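Fladura Panel Push Buttons: Frequently Asked Questions

Mounting, wiring and replacement of push-button operators on Fladura brackets and enclosure frames 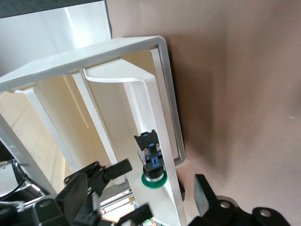 The answers on this page apply to panel-mounted push buttons that consist of an operator, a collar and a separate contact block with screw terminals. For illuminated or key-operated types, see the data sheet supplied with the part.

What are the parts of the assembly called?

The operator is the part the user presses. The collar passes through the hole in the bracket. The contact block sits behind the bracket and carries the terminals. The order code on the packing slip covers all three. Spare contact blocks are listed separately under 458.

Does the ring color change anything electrically?

No. Ring color is a marking only. Green is normally used for start functions, but the contact arrangement depends on the block. Check the block before wiring.

How do I tell a normally open block from a normally closed one?

Read the terminal numbers. Terminals ending in 3 and 4 are normally open. Terminals ending in 1 and 2 are normally closed. If the numbers are worn or painted over, disconnect the block and test it with a continuity meter, button released and then pressed. Do not go by the color of the plastic parts.

Can I mount a button on a painted bracket?

Yes. Remove burrs and any paint buildup at the edge of the hole first. The ring must sit flush against the surface all the way round. A raised spot of paint under the ring will tilt the operator and can make it stick.

Is the painted bracket grounded through the collar?

Do not assume so. Gloss paint insulates. Run a separate ground conductor to bare metal at the bracket and confirm continuity to the frame.

How much clearance is needed behind the bracket?

Allow 73 mm from the rear face of the bracket to the nearest fixed part. This covers one contact block and the bend in the wires. Stacked blocks need 98 mm. On the Brekard frame, check the clearance with the cover closed.

What tools are required?

A screwdriver that fits the terminal screws, a wire stripper and the collar wrench from the Trajkovski kit. Pliers damage the collar and are not recommended.

How do I replace a contact block?

1. Isolate the supply and verify that it is dead.
2. Label each wire with its terminal number.
3. Loosen the terminal screws and withdraw the wires.
4. Release the block from the collar. The operator stays in the bracket.
5. Fit the new block and reconnect to the labels.
6. Pull each wire lightly, then test the button before restoring the supply.

The button turns when pressed. What is wrong?

The collar is loose or the locating tab is not in its notch. Remove the block, align the tab and retighten.

Where do I order parts?

Through the Grerkemwood parts desk. The mounting kit is 1058 and includes the ring. Wiring questions go to Zdenka Ristić, and returns to Dragica Vasić. The desk is closed for inventory during the first half of August.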